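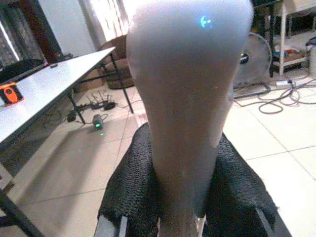
View from a wrist camera, with the router and cabling on the floor behind. Photo: Sebastián Lucero

We use cookies to improve your experience on this site. By continuing to browse you accept our cookie policy.

The Floor Is Part of the Workcell
By Mayu Sugiyama
July 4, 2018

Industrial robot cells have fences, interlocks and a painted line. A two-armed machine working in a furnished room has none of these, and the rules written for factories say little about what should take their place. Jostell, a small consultancy that writes operating procedures for service robot labs, has spent the past year on that gap. Its Room Practice guide, revised in April, runs to 17 clauses. Most deal with the room.

The first clause requires a floor survey before the arms are powered. Cables, power strips and network equipment are marked on a plan, and each item is either moved, fixed down or listed as an accepted hazard with a name beside it. "People survey the table because the task used to be on the table," says Sofia Salgado, the guide's lead author. "Then the task moves to the floor and the survey does not."

Clause 8 covers wrist cameras. The operator must record what the gripper hides from the lens in each working pose. A closed finger can block the center of the view, and a second camera, usually at the head, has to cover that area before motion is allowed.
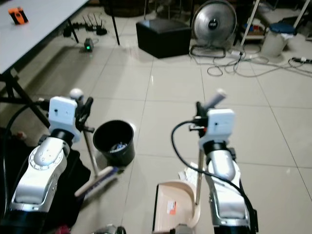 Tools with long handles get a section of their own. A robot's reach is normally stated to the fingertips, but the guide measures it to the far end of whatever is held. With a broom in the left gripper and a dustpan in the right, the moving envelope extends down to the tiles, and the two envelopes overlap near the debris. The guide asks for a speed limit in the overlap and a release test on each handle -- the gripper must open on command with the tool under load. External cables on the arms are checked through the full sweep for snagging.

Not everyone accepts the scope. Ertuğrul Ersoy, who manages testing at Zasport, considers the paperwork heavy for light arms at low speed. His team uses a two-page checklist and repeats it whenever the tool changes. Salgado's reply is that the checklist omits furniture.

The next revision will address handover between operators in mid-task. Comments are open to member labs.

Related
Cabral Revises Its Gripper Inspection Schedule
Iara Domínguez on Writing a Usable Stop Procedure
Cable Routing for Mobile Bases
Vuster Publishes Its Tool Change Checklist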